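Lista de revisión – oficinas y almacén de Vumcombe
Revisión de febrero. Inspección: Orla Buckley. Acompaña por parte del centro: Liam Heffernan.

Claves: C = conforme. O = observación. NC = no conforme, con plazo.

1. Evacuación y salidas

1.1 Puertas de salida libres por ambos lados – C
1.2 Barra antipánico de la puerta trasera – O. Abre, pero hay que empujar dos veces. Engrasar y volver a probar.
1.3 Luces de emergencia – NC. Dos sin encender en el pasillo del almacén. Ya figuraban en la hoja anterior. Plazo: 5 días.
1.4 Plano de evacuación en cada planta – C. El de la primera planta todavía muestra el tabique que se quitó con la obra. Pedir plano nuevo a Hegarty.

2. Extintores y detección

2.1 Extintores colgados, con precinto y etiqueta legible – C. Se revisan los 8.
2.2 Acceso al extintor del cuarto de cuadros – NC. Cajas de archivo delante. Liam las retira durante la visita; se mantiene la NC hasta ver que no vuelven.
2.3 Central de detección sin averías – C. Última prueba anotada en el libro por Jakeck.
2.4 Pulsadores señalizados – C

3. Suelos, moqueta y orden

3.1 Moqueta sin bordes levantados – O. Junta abierta a la entrada de la sala 118. Pegar o poner perfil.
3.2 Escalones con banda antideslizante – C, salvo el último tramo, gastado en el centro.
3.3 Pasillos del almacén despejados – C
3.4 Limpieza de superficies de trabajo – C
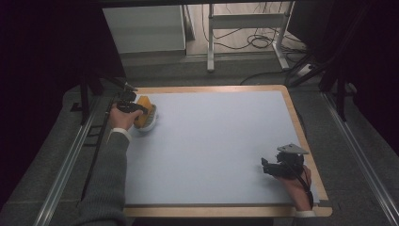 3.5 Productos de limpieza en armario cerrado y con etiqueta original – NC. Una garrafa trasvasada sin etiqueta. Retirar hoy. La empresa de limpieza, Conditz, tiene que dejar copia de las fichas de seguridad en recepción.
3.6 Cubos de residuos con tapa – C

4. Instalación eléctrica

4.1 Cuadros cerrados y con circuitos identificados – O. Los rótulos del cuadro 2 están escritos a lápiz y apenas se leen.
4.2 Diferenciales probados con el botón de test – C
4.3 Regletas encadenadas – NC. En administración, debajo de la mesa de la impresora. Es la segunda vez. Hace falta una toma fija – no sirve cambiar una regleta por otra.
4.4 Calefactores personales – O. Uno encontrado y desenchufado. Recordar la norma al personal.

5. Estado de superficies

5.1 Grietas o humedades en techos – O. Cerco antiguo junto a la claraboya, seco al tacto. Volver a mirar después de lluvia fuerte.
5.2 Mesas y tableros sin astillas ni cantos vivos – C
5.3 Manchas, restos o polvo en superficies claras – C 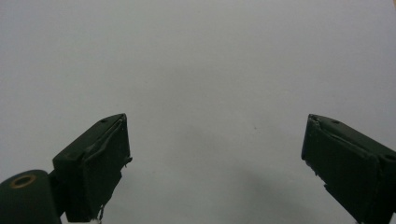
Superficie clara, lisa; una mota oscura muy pequeña.

6. Botiquín y documentación

6.1 Botiquín completo – O. Faltan guantes y suero. El esparadrapo está caducado.
6.2 Teléfonos de emergencia a la vista – C
6.3 Libro de visitas al día – C

Comentarios finales

Las NC 1.3 y 4.3 vienen repetidas y pasan a seguimiento de dirección. El resto lo cierra Liam Heffernan por correo, con la factura o el parte de trabajo adjunto. No se aceptan cierres de palabra. La barra de la puerta trasera se prueba de nuevo en la próxima visita, a las 9:30, antes de abrir al público.

Copia para el tablón y copia para la carpeta de mantenimiento.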